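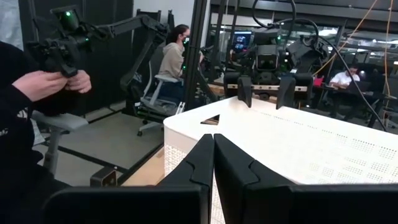

Progress report: evaluation of the Galang two-arm manipulation kit
Prepared for: Destcombe, equipment program
Prepared by: Bautista Echeverría, Skulutness
Report date: Oct 2, 2025

1. Status

The evaluation is on schedule. Installation and calibration are closed. Container handling is under way, and the operator training review has started. The purchase recommendation remains open until the handling work is finished.

2. Work under review

The kit is supplied by Ledero and sold as a package: arms, two-finger grippers, wrist cameras, handheld controllers and recording software. Destcombe asked us to judge whether it can be put to use by staff with no robotics background, and whether the supplier's service plan is worth its price.

The current task is the handling of light plastic containers on a tabletop. The operator brings the grippers to the rim, closes them, lifts, moves the container to a marked position and lets go. We chose perforated containers for the first block of trials. The wall flexes under load and the open pattern is hard on the depth estimate.

3. Results to date

The first block consisted of 100 lifts. Of these, 42 needed a second grasp before the container left the table. Most second grasps followed a poor approach angle at the rim, with one finger touching the wall early and pushing the container away. Lowering the approach speed helped. Changing the grip force had little effect on the outcome, but the higher setting left the rim visibly bent during the hold. 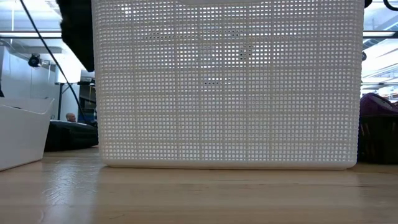

Mesh walls remain the weak point of the vision software. Light from behind comes through the openings, and the software then places the wall too far back or reports the background in its stead. The fault is less frequent with the overhead lights dimmed. Ledero has been sent the logs and has promised a revised filter. We have not received it.

Solid-walled containers have had a short trial only and no figures are reported for them.

4. Controllers and training

Nine staff have completed the basic session. The handheld controller is well laid out, though the knobs are stiff and the manual labels two of them incorrectly. Corrected pages should be included with any unit shipped to Destcombe.

5. Service plan

Two support requests have been lodged since May. The first, a cable fault, was resolved by a replacement part. The second is the filter request described in section 3. Response to both was prompt, but the plan does not set a time limit for software fixes. We advise asking for one in writing before any contract is signed.

6. Next steps

Repeat the mesh trials once the revised filter is installed. Complete a full block with solid-walled containers at the lower approach speed. Obtain a quote from Ledero for spare gripper fingers, which are left out of the base price.

No change to the approved budget is requested for this period.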